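Ticket 1581: Dryer runs full cycle, clothes come out damp
Status: Closed

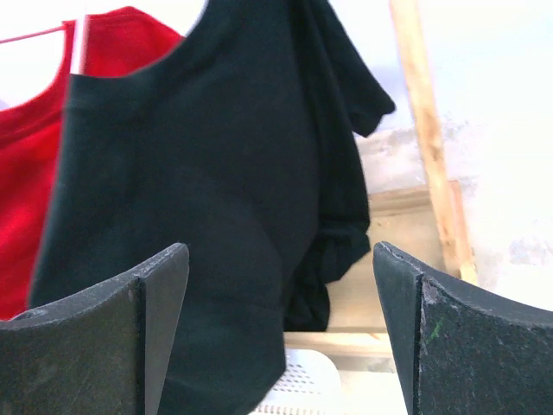
Black T-shirt, with something red hanging behind it.

Opened by: Oriana Jara
Assigned to: Detlef Gerlach
Site: Helside, building laundry room, dryer 5
Opened: Feb 3, 2024

Description from tenant
Dryer 5 takes payment and runs to the end but cotton things are still damp when it stops. Towels are the worst. I ran the same load twice on High and the towels were still damp in the middle. The drum turns and the air inside feels warm, not hot. No error on the display. Dryer 4 next to it dries the same load in one cycle. Please refund the second cycle if possible.

Log

Detlef Gerlach
Called tenant. She confirmed normal loads, drum about half full, spun in washer 2 on the regular setting. She has been cleaning the lint screen before each use. Put an out of order sign on dryer 5.

Detlef Gerlach
On site. Lint screen clean. Ran empty on High for ten minutes. Heater comes on, then drops out early and takes a long time to come back. Airflow at the outside vent hood is weak, flap barely lifts. Dryer 4 lifts its flap all the way.

Pulled the machine out. The flex duct behind it was flattened against the wall at the elbow. Replaced with a new piece and left more room behind the machine. Airflow better but still not the same as dryer 4.

Detlef Gerlach
Test load, six wet bath towels, High. Still damp at the end. Exhaust temperature at the back of the machine went up to 174 F, then heater cut out and stayed out for several minutes. Asked Isamu for a second opinion.

Isamu Miyazaki
Two things to check. First, the cycling thermostat. If it opens at the right temperature but is slow to close again you get what you describe. Second, the wall duct past the elbow. On the Florkent building we had the same complaint and it was lint packed at the second joint, where you can't see it from either end. Do the duct before you order parts.

Detlef Gerlach
Brushed the wall duct from inside and outside. Got a full bucket of lint out, most of it from the joint above the ceiling tile. One sheet metal screw was sticking through into the duct and catching lint. Removed the screw, sealed the joint with foil tape. Vent flap now opens fully.

Repeated the towel test. Better, but two towels still damp at the hems. Heater is still slow to come back on. Ordered cycling thermostat from Sugiyama, part in stock.

Detlef Gerlach
Part received and fitted. Old thermostat had a dark spot on one terminal, so I cut back the wire and put on a new connector. Heater now cycles evenly. Towel test dry at the end of one cycle on High. Medium also tested with mixed cotton, dry.

Took the sign down. Refund for one cycle sent to the office.

Oriana Jara
Used it last night and again this morning. Everything dry in one cycle, including towels. Refund received. Thank you.

Isamu Miyazaki
Please add the wall duct for dryers 1 to 4 to the March maintenance list. Same installer, so check for long screws at the joints.

Detlef Gerlach
Added. Closing.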